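4.2 What people put in the bottom drawer

The interviews had been designed to ask about filing. We wanted to know how small workshops decide which papers to keep, for how long, and in what order, and we had prepared a sensible list of questions to that end. Within the first few minutes of the first interview it was clear that our sensible list would have to share the table with a drawer.

Every one of the 32 workshops in the Plornano sample had such a drawer, or a box or shelf that did the same work. Owners called it "the bottom drawer" even when it was at shoulder height. It held the papers that the filing system, however good, had no place for: a warranty for a machine sold years ago, half of a quote, a supplier's letter that somebody had meant to answer. Hadgu and Degefa, in their earlier study of household paperwork in Vasia, call this material "residue." Our respondents mostly called it "that stuff."

We coded the contents of each drawer using the scheme in Section 3, with one change. The scheme had a category for "miscellaneous," which we had expected to use sparingly. After the pilot it held nearly everything, and Fuad Moges, who did most of the pilot coding, asked in writing that it be broken up before he was. The revised scheme splits it by the reason the owner gave for keeping the paper, in the owner's own words where possible.

Three reasons cover most of the material. The first is fear of the tax office, which owners applied generously, including to a takeout menu. The second is unfinished business. The third, and the one we find most interesting, is that the paper had been kept before. An item that had survived one cleaning was very likely to survive the next, and owners defended these items with more heat than they defended their invoices. One cabinetmaker had a parts list for a saw he had never owned. It had come with the building. He said he would feel bad throwing it out now, and moved it slightly farther from the interviewer.

Age of the business mattered less than we had predicted. Shops under 15 years old had drawers just as full as those of their elders, though the paper was cleaner. What did matter was whether more than one person could open the drawer. In shared shops, each person believed that the bulk of the contents belonged to somebody else, and so left it alone out of courtesy. Ekaette Olatunji has described the same politeness in office refrigerators, with worse results.

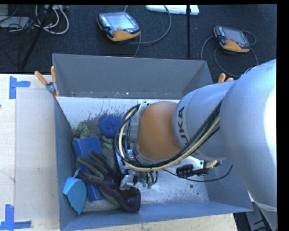
Figure 3. Robot arm and metal bin.

The question of digital copies came up in most interviews, usually because we brought it up. About 120 of the papers we coded also existed as scans, and in no case had scanning led the owner to discard the original. Several owners had printed the scan and kept that too. We had planned a short test of whether labeled folders would change this, using the Yimer method of sorting by date of last use, but it fell apart on a simple point - the date of last use was, for most items, never.

We should be careful about how far this goes. The sample is small, the shops all sit within one town, and owners who agree to have their drawers read by strangers may not be typical of owners. Two of them tidied before we came in May and were plainly disappointed when we asked to see what they had taken out. We kept these two shops in the sample and coded the removed papers as though they were still in place, having found them both times in a bag behind the door.

Section 4.3 turns to the papers that owners could not find.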